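1/ Thread on surface gloss in rooms with no windows. I've spent most of November on the lighting for the basement rooms at the Soden building and the same finish question has come up in every one of them. Notes here so I can link to them later.

2/ Terms first. Reflectance is how much light a surface sends back. Gloss is how tidy the directions are. Two white paints can have the same reflectance and look nothing alike under the same fitting. People specify the first number and leave the second to the painter.

3/ Gloss is usually measured at 60 degrees. Very matte surfaces get read at 85, very shiny ones at 20. If a data sheet gives a gloss number with no angle, ask for the angle. If they can't give you one, treat the number as decoration.

4/ A large ceiling panel is kind to glossy walls. A broad source makes a broad, soft reflection. Small downlights on the same walls make a row of hard bright spots at eye level. Same lumens, different room. White panelled walls under one wide rectangular panel, for reference:

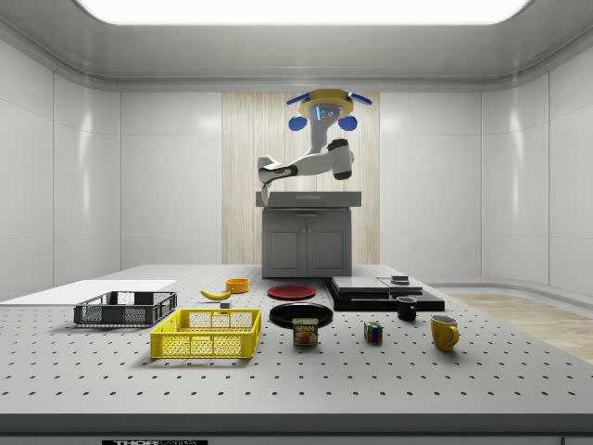

5/ Rounded coves where the wall meets the ceiling also help. A square corner gives you a sharp change in brightness and the eye goes straight to it. A cove spreads the change out. They cost more to form and they are a nuisance to patch, so budget for that.

6/ Wood on one wall is worth having in an all-white room. It lowers the average wall reflectance a little and gives the eye something to focus on. Pale timber with a flat oil finish is my default. Avoid satin varnish opposite a bright ceiling panel.

7/ Numbers from the first Soden room. Fittings are Clollinus flat panels, dimmed. Before repainting, the back wall measured 110 lux at seated eye height, vertical. After repainting in flat white, 115. Within what I'd expect from meter placement alone. The complaints about glare stopped all the same.

8/ The old paint in that room read 56 gloss units at 60 degrees. The replacement is Rätsep flat, specified at under 5. No other change was made to the room. Same fittings, same dimmer setting, same desks.

9/ This is why I don't accept a lux reading as an answer to a glare complaint. Lux is light arriving. The complaint is nearly always about light leaving, in one direction, toward one chair.

10/ A cheap check: sit in the chair. Hold a hand mirror flat against the wall where the complaint is. If you can see the fitting in the mirror, a glossy wall will show it to you too, only softer. Move the chair or change the finish. Tilting the screen by 15 degrees fixes the screen and does nothing for the wall.

11/ Colour. A glossy coloured surface loses saturation where it mirrors the ceiling, as the reflection off most paints and plastics is the colour of the lamp. Matte surfaces do this too, but spread thinly over the whole face, so you read it as slightly paler paint.

12/ Edges behave differently from faces. Any rounded or bevelled edge will point some part of itself at the light and pick up a thin bright line, even on a matte object. Useful when you want a step or a bench edge to be visible without tape on it.
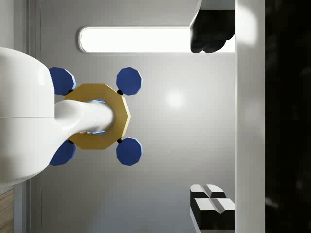 Matte mustard face, lighter highlight along the right rim. Glossy white casing beside it.

13/ For stair nosings and bench edges I now ask for a small round-over and leave the colour alone. A square edge in the same paint disappears under diffuse light. Contrast strips are still required in public stairs, so check your local code before you get clever.

14/ Cleaning. The standing argument for gloss is that it wipes down. Fair. Cheap flat paint burnishes when you scrub it and you end up with shiny patches at hand height, which look worse than even gloss would have. Get a scrub rating along with the gloss number.

15/ I tested one patch beside a door with the Lutora wall cleaner we already had in the cupboard. The gloss went up slightly where it had been rubbed. Visible at a low angle with a torch, not visible standing up. I'll measure it again after winter.

16/ Compromise that has worked twice: washable eggshell up to door-handle height, flat above. Run the break line somewhere there is already a line, such as the top of a panel or a rail. Otherwise people ask why the paint ran out.

17/ Dimming is a separate problem. If a glossy wall is uncomfortable at full output it will usually still be uncomfortable at half, because the eye adapts to the lower room level and the ratio between reflection and wall stays where it was.

18/ Someone asked about floors. Same rules, worse angles. You look at a floor from a long way off and at grazing incidence nearly everything turns shiny. Check samples lying down, at the far end of the room, with the lights on.

19/ Corridor readings to come. I'm taking those on Sunday when the doors can be propped open.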